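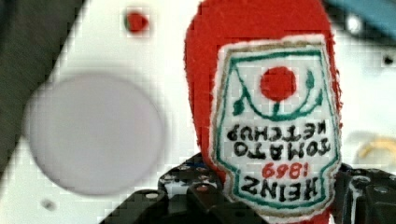
Play Food at the Rovel Toy Library: What We Have, How to Borrow It, How to Wash It

Play food has been the busiest shelf at the Rovel branch since March, and the questions at the desk are mostly the same ones. Can the soft things go in the washer? Why do the sets come home in two bags? Is the ketchup part of a set? The answers are below, along with the new borrowing rules.

The ketchup first. It is a plush bottle in red felt with a white label sewn on the front, shaped like a shield with a green border. The label has a tomato with stems and leaves, the words TOMATO KETCHUP, the year 1869, and HEINZ in big black letters. It isn't part of any set. It was in a box of mixed donations from the Halim Street rummage sale, and we put it out on the play table one Wednesday to see if anyone cared for it. It now has a waiting list. Children who are starting to notice print like it because they already know the word from the refrigerator at home, and a few of them have "read" it to us.

Because it is a single piece, it goes out on its own tag for one week, with no renewal while others are waiting. Everything else in the play food section goes out for the usual two weeks.

What goes together

We used to lend play food by the piece. That sounded flexible and made a mess of the catalog. A child would take home a slice of bread and a carrot, and the rest of the sandwich would sit on the shelf for a month waiting for its bread. Since the change, food goes out in meals. A meal is a drawstring bag with a card inside that lists what should be there. The meals at the moment are breakfast, lunch box, supper, picnic, fruit stand and bakery.

The fruit stand is the one to ask for if you have a toddler. The pieces are large and there isn't much to lose. The bakery is for older children, who tend to want a cash register with it. The register is a separate loan and lives on the bottom shelf under the puzzles. Please bring it back with the drawer closed and the coins in their pouch.

If your bag has pots, dishes or utensils with it, those travel in a second bag with the same number on the tag. Both bags need to come back together. We can't check in half a meal, and the next family on the list has to wait until the other half turns up.

On the table

The low white table by the window is for trying things out before you borrow. Take what you like from the open bins and put it back in any bin when you are finished. We sort at closing, so there is no need to match anything up.

For families who haven't done much with play food before, a small amount works better than a full bin. Put a couple of things on a clear surface and leave the rest where it is. A banana is a good place to begin.

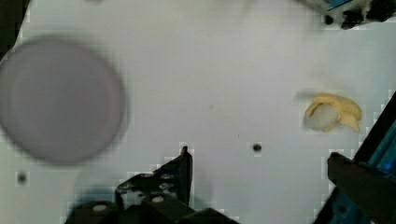 Fruit with a peel gives a child something to do with it, and something to say. Peel it, ask who wants some, offer a bite, put it down, start again. Younger ones will do that many times over before they are ready for a second food. Older ones soon want a plate, then a customer, then a bill. Bring in the ketchup whenever you like. It gets put on everything, bananas included, and that is fine with us.

A parent in the Thursday playgroup slot asked whether children should be corrected when they mix things up, such as soup served in a cup or a cake put in the refrigerator. We don't correct. If you want to stretch the vocabulary, it works to order something yourself. "I'd like a piece of fruit, please" gets you further than asking what everything is called.

Washing

Every bag has a care tag, and the care tag wins over anything written here. In general:

Felt pieces should be wiped with a damp cloth and left to dry flat. Please keep them out of the washer and the dryer. Felt pills and shrinks, and sewn labels pucker at the edges. For a sticky spot, use a drop of dish soap in lukewarm water, dab it, and dab again with plain water. Don't rub.

Hard plastic can be washed by hand in the sink. The top rack of the dishwasher is fine for pieces without stickers.

Painted pieces get a dry cloth only.

The drawstring bags themselves can go in a cold wash. They come out wrinkled and we don't mind.

If something has been chewed, tell us when you return it. There is no fee for that. We would like to know so the piece can be cleaned properly or taken out of the bag before it goes to another home. The same goes for a loose seam. Please don't sew it up yourself. Last fall a well-meant repair was done in thread that came undone in a child's mouth, and since then all mending is done at the branch.

Missing pieces

Look under the couch cushions and in the real kitchen drawers. Those two places account for most of what comes back late. If the piece truly can't be found, write it on the card inside the bag and hand it in anyway. We keep a spares box and can usually fill the gap. A bag only gets a replacement charge when more than half of it is missing.

Loans and money

For those who follow the numbers, the library made 1,990 loans over the last membership year, and 687 of them were play food. That is why part of the spring budget is going there. We have placed an order with Ovimell for new vegetables and a second breakfast set, and Trornoretti is making us a run of replacement drawstring bags with a wider mouth, so a teapot can go in without a fight. The old bags will be free to anyone who wants them once the new ones are in use. They are a good size for blocks.

We are not taking donations of play food with magnets or hook-and-loop dots that have come loose. Soft food in clean condition is welcome, including odd single items. Leave it at the desk during open hours and please don't leave it on the step.

Reserving

Reservations can be made at the desk or by phone until 6 p.m. on any open day. Give the name of the meal and your member number. For the ketchup, ask for "ketchup, single." Holds are kept for two open days and then passed to the next family on the list. If you are coming with a playgroup and want several meals at once, let us know the week before so we can leave enough on the shelf for everyone else.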